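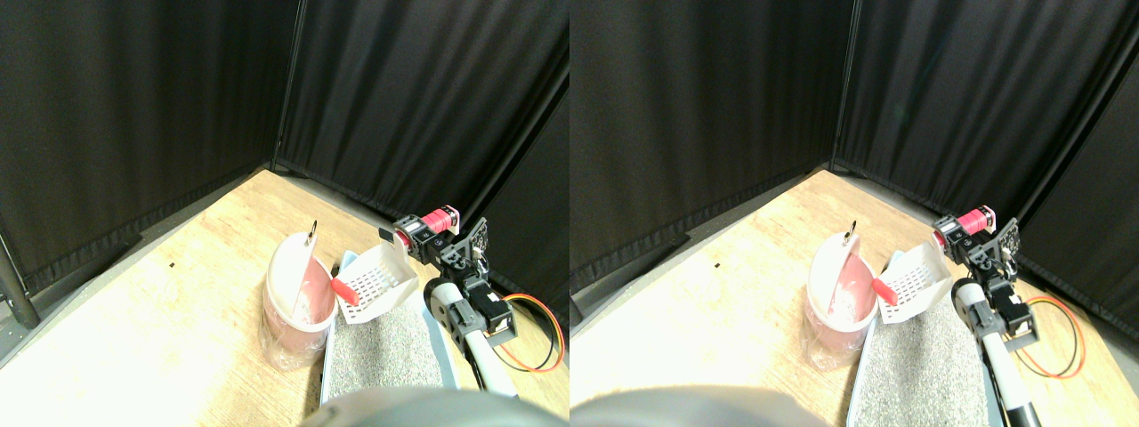

Re: [stuscombe-supporters] Transfer window -- where are we?

July 29, 2018

All,

Quick one from my phone, train in a minute. Severino Cuesta wrote:

> Has anyone heard if Mateos is definately going? The Daverach
> forum has him signing for them this week. Also are we getting
> a left back or not. 8 days to the first match and I count
> one fit defender on that side, and he's a winger.

Not definite, no. Daverach have bid twice, both turned down. Second was better but most of it was add-ons, and we've been stung by add-ons before. Still waiting on the money from the last lot.

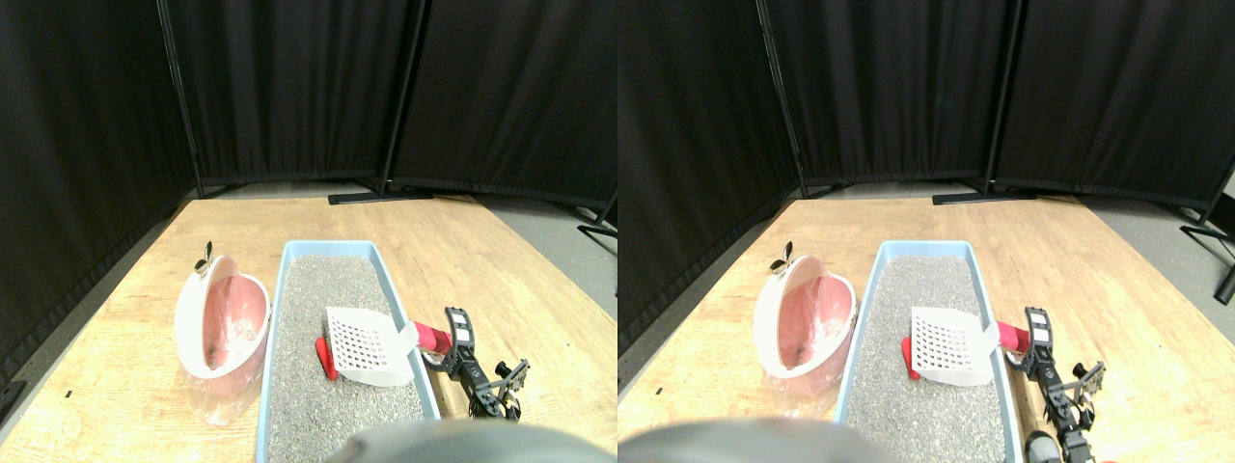
My guess is he stays till December and then we have all this again. He played the full match at Nistia and looked happy enough. Didn't take the corners though -- make of that what you will.

Left back: one on trial, decent going forward, caught out twice for thier second goal. Manager wants another look at him before offering anything.

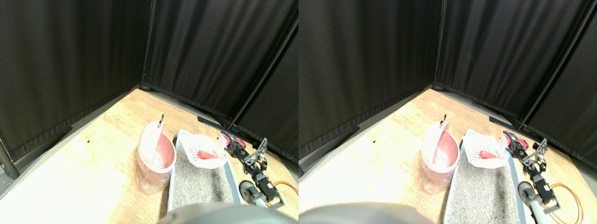
Season tickets are just short of 3000, so the office says. Away allocation for Daverach is only 500, with 100 of those held back for juniors, so get your forms in early. Can't save any for people this time, sorry Severino.

Coach leaves from the usual place. More when I hear it.

G.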